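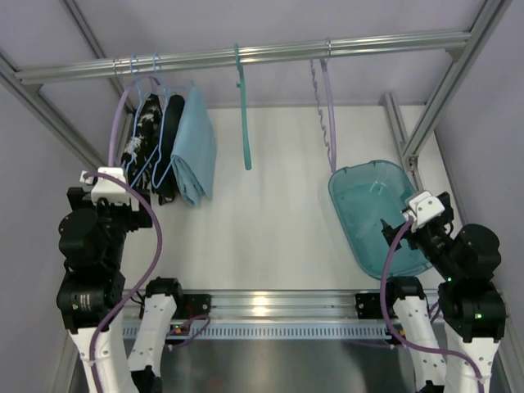 Famside
maintainer, Drillo garment and hanger set

Drillo README

Small set about clothes on a rail. Hangers, what's on them, what's off them, the basin the clothes go in and out of. Labels are per hanger and per garment. Read the part on empty hangers before you train or count anything, most of the mail I get is about that.

What's in it

Everyday clothes and cloths, mostly plain colors. Black, light blue, a black one with white mottled patches. Hangers in three colors: lavender, light blue, teal. One rail, one basin, white surface underneath.

over 40 short sessions, split in 4 folders:

hang/ clothes going up
take_down/ clothes coming off
sort/ moving things along the rail
mixed/ whatever didn't fit the other folders

Mixed is the messy one. Start with hang/ if you just want to look around.

Each session folder has stills, labels.csv and notes.txt. Notes are short and sometimes empty.

Labels

hanger_color: lavender, light_blue, teal
hanger_state: loaded, empty, unsure
garment_color: free text, lower case
pattern: plain, mottled, other
hidden: yes / no / part

Order on the rail is left to right, starting at 1. A hanger tucked behind cloth still gets its own number if the hook or a tip shows over the top. The light blue ones do this a lot, they're thin and the cloth swallows most of them. If you can't find the hook leave it out and put a line in notes.

"unsure" is a real value, please don't clean it up into empty. If a black garment is bunched up close to a hanger and you can't tell whether it's actualy on it, that's unsure.

Color: lavender and light blue get mixed up more than you'd think, the walls are a pale lavender gray and don't help. Go by the hook end and the arm of the hanger, away from the wall if possible. Teal has been fine so far.

Folded cloth

Cloth folded over a hanger counts as one garment, same as a shirt. We went back and forth. Old labels (before the September pass) used "towel" for some of these and "shirt" for others and it was a guess half the time. Now it's garment plus color and that's it. If you have an old copy, garment_type is gone, so your loader will complain.

Bunched and rumpled things: label the garment once, hidden = part. Don't split it at the folds. Two black items next to each other is the hard case. Look for a gap or a hem. No gap, no hem, one label and a note.
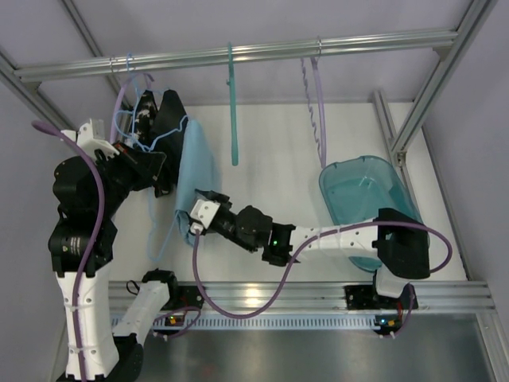 Empty hangers

An empty hanger stays in the labels with its own number and state empty. It does not drop out of the order. People filter these and then the positions don't match the stills. If you only want clothes, filter after you've read the order, not before.

Empty ones seen edge-on are easy to miss, just a thin line off the rail. Check the hook first and follow it down.

The basin

Not labeled in this version apart from basin_visible (yes/no). Things inside it are not listed. Cloth hanging over the rim gets a line in notes if I remembered. It would be nice to have contents too but you mostly can't tell one dark thing from another in there.

Splits

train, val, test, by session and never by single still. Neighboring stills are close to the same picture so please keep it that way. The 4 sessions in test/ have their own notes file, the Zikent reviewers wrote that one and it's better than mine.

Known problems

7 rows in sort/ have the rail order reversed. Listed in fixes.txt, not corrected in the csv yet.
Some notes use "blue" where they mean light_blue.
pattern is blank in part of take_down/, treat as not checked. Not the same as plain!
Colors in the garment field are spelled more than one way, grey and gray both turn up.

Not good for

Fabric type. Sizes. Washed or unwashed. None of that was written down and I wouldn't try to read it off the stills.

To do

fix reversed rows
second pass on black garments
basin contents, maybe
one spelling of gray

Corrections: send session name, still number, hanger number, what it should say. No screenshots needed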